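Workshop Tips: Choosing Gripper Fingers for a Small Arm

If you've got a desktop arm on your bench, try swapping the fingers before you spend a dime on anything else! I've tested 3 styles this winter, and it's the most fun I've had in the shop in ages.

Start with toy bricks. They're hard, slick and full of odd angles, so a finger that can handle a brick on its side will do fine with most small parts. Use a sorting tray with real walls, too. An open tabletop lets every finger look good, and the trouble starts in the corners.
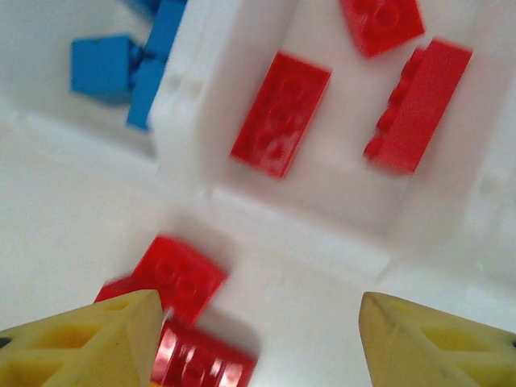
Ribbed fingers with cutouts are my favorite so far (Iresha Cassim talked me into them, and I owe her one). The soft ones give a little as they close, so you don't have to line up perfectly. Solid fingers pinch harder, but mine kept shoving bricks into the wall. Rubber-tipped ones are great until they get dusty. Wipe them with a damp cloth every 24 picks or so.

A few more things worth trying:

Slow down the last inch of travel. My wrist camera smears badly on quick moves, and a slower approach gave me much cleaner pictures to work from.

Pick a tray that isn't shiny if you can. Glare off white plastic is a pain to tune out.

Run the same 12 bricks with every set of fingers and write down the misses. I keep my tally on masking tape stuck to the controller box.

Next up is the Provport controller, which Marion Cruickshank is lending me in April. I can't wait!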